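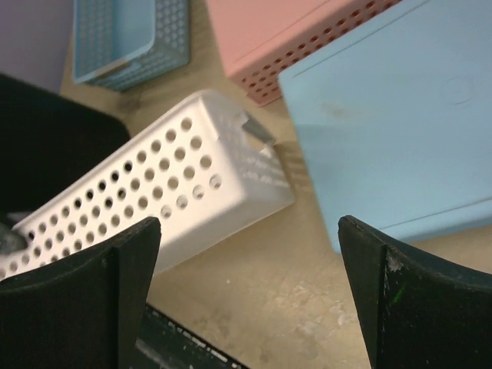

Page 2 of 4

**Re: Basket pickup set, how many demos before I train?**

---

**stirkdale_bench** wrote:

Picking up from the last page. I'm at 171 demos now, all baskets on the floor, wrist camera only. I move them between takes so the policy doesn't learn one layout. The white one is on its side in this take, with the pink and the light blue ones behind it and the big flat blue piece over on the right.

Target is still 200 before the first training run. The task is "grasp a basket by the rim and lift." Any basket counts.

---

**Flikitz** wrote:

"Any basket counts" is your problem. If half your demos go for the white one and the other half go for whatever is closest, the model sees nearly the same view with two different actions and averages them. I did this with cups in April and got a gripper that went down between two cups every time.

Pick a color, put it in the task label, and throw out the rest.

---

**stirkdale_bench** wrote:

I'd rather not throw out 171 demos. Can I relabel them? I know which basket I went for in each one, it's visible in the last second of every take.

---

**Naveed Warraich** wrote:

Relabel. Don't throw anything out. Write one line per episode with the color of the target and the pose at the start (upright, side, upside down). It's an evening of work and you'll be glad to have the pose column later.

I don't agree with Flikitz about averaging, by the way. That's true for plain regression. If you are using something that can represent more than one choice, mixed targets are fine as long as there are enough of each.

---

**Flikitz** wrote:

> as long as there are enough of each

And 171 isn't enough of each. He has at least three baskets and several poses. Divide it up and see what you have left per case.

---

**Naveed Warraich** wrote:

Sure, it's thin. So collect more. That's a different thing from deleting good data.

---

**w_ongart** wrote:

Two questions for the OP.

1. What are you counting as a rim grasp when the basket is on its side? On the white one I could see three different ways in: over the long wall, at the open end, or straight into the holes. If you did all three, that's a bigger mix than the color.
2. Is the blue flat piece in every take? It's large, it overlaps the pink basket, and it comes down close to the right finger. If it's always on the right, the policy can use it as a landmark.

– Waraporn

---

**stirkdale_bench** wrote:

1. Mostly over the long wall. A few at the end early on, when I was still getting used to the leader arm.
2. It's in most of them. I move it but probably not enough. I'm right-handed and I think I keep tossing it to the same side.

---

**w_ongart** wrote:

Then take it out for the next batch, and put it on the left for the one after that. We had a fixed tray in our sets at Nilsuwan and the arm got lost as soon as somebody took it away. It took us a while to work out why.

I would drop the early end grasps. Keep the files, just leave them out of the training split.

---

**rerkberg** wrote:

Just collect more. We stopped worrying about balance once we passed 3,000 episodes. The odd ones wash out.

---

**Flikitz** wrote:

That's great if you have operators on shifts. He's one person on his knees on a floor.

---

**rerkberg** wrote:

Fair. One person can do up to 200 a day if the reset is quick, though. Baskets are light, you can reset with your foot.

---

**Naveed Warraich** wrote:

Please don't reset with your foot while the arm is powered.

---

**stirkdale_bench** wrote:

Edit, Tuesday, September 4, 2018: relabeling is done. White is way over-represented, mostly on its side. Pink on its side is next, and light blue upright is the smallest group. I pulled the end grasps into their own folder like Waraporn suggested.

Plan is white only for the first run, then add pink. The next batch has no blue flat piece in it. I'll post success rates for both, same start positions.

---

**Flikitz** wrote:

White only is what I said on page 1.

---

**Naveed Warraich** wrote:

You said delete the others. What camera rate are you recording at? I looked through the thread and didn't see it.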